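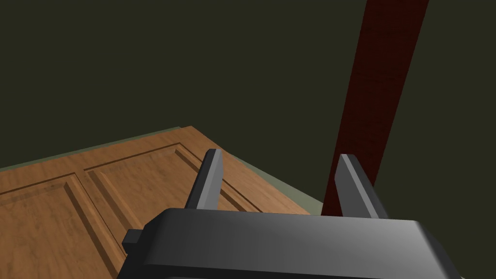 Wakana Yagi

Dilleck Racing is looking for two mechanics and one data engineer for the coming endurance season. We are a small team with one GT4 car, now in our third year, and we would like to fill all three places before the end of October, when the car is stripped for the winter.

I manage the team together with Ravindran Kulkarni, who is also our chief mechanic. Last season we ran 78 laps short of a full distance in our longest race, after a gearbox problem in the night, and still we were classified. I mention this so that you know our level. We are not a team which wins every weekend, but we finish most of our races and we repair our own car.

The mechanics

One mechanic will take the front of the car (brakes, steering, front suspension) and the other will take the rear with the gearbox. Both will work at pit stops, so you must be able to lift and carry a wheel quickly, many times, also at four in the morning. We expect at least two full seasons with a GT, touring car or single-seater team. A person who comes from rallying is welcome too — Ravindran himself started there. You need your own hand tools. The larger equipment, the overalls, helmet and gloves we will give you.

The data engineer

You will look after the logging system, prepare the fuel numbers before each race and sit beside Haruto Fujimoto on the pit wall. Haruto is our race engineer and he likes to receive short answers on the radio. We use the Skalix software for the car data. If you know another program, please apply anyway, it takes a few days to learn. It is more important that you can explain to a driver, in simple words, where he or she loses time under braking.

Dates and travel

There are six race weekends and four test days between March and October. The first test is at Portela, where we have the garage nearest to the pit exit, and the truck leaves the workshop the evening before at 18:00. Mechanics travel in the van with the team. The data engineer may travel alone if this is easier, and we pay the ticket. For the 24-hour race please keep the whole week free, and one day after it for unloading.

Outside the race weekends the mechanics work in our workshop in Nandach three days per week. The data engineer can work from home, except in the week before each race.

Payment

Mechanics receive 400 euros for each working day at the circuit, and the data engineer the same. Workshop days are paid by the hour, and the rate depends on your experience. For the 24-hour race there is an extra 600 euros for each person.

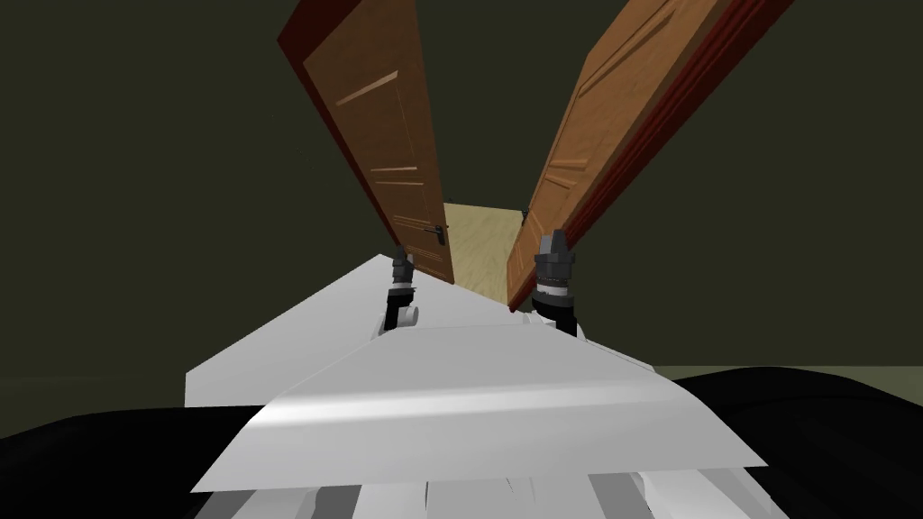

Hotel and meals are paid by the team at all events, one person per room. We do not pay travel from your home to the workshop.

How to apply

Please send your CV and a short letter to Youssra El-Sayed in our office. Write in the letter which position you want, which cars you have worked on and from what date you are free. Names and telephone numbers of two persons who have worked with you at a circuit are necessary. Photographs and school certificates are not.

We will invite the candidates to the workshop for one day, and this day is paid also. Mechanics will change a set of brake discs and a driveshaft with Ravindran. Data engineers will receive a file from a stint of 117 minutes and one hour to look at it, and after this will talk with Haruto and our driver Ruth Greenwood about what they found.

A driving licence is required for all three positions. For the truck we already have a driver. English is the language of the team on the radio — it does not have to be perfect, mine is also not, but it has to be clear.

Applications by telephone we cannot accept, but if you have a question before you write, you can call the office in the morning between 9:00 and 11:30 and ask for Youssra or for me.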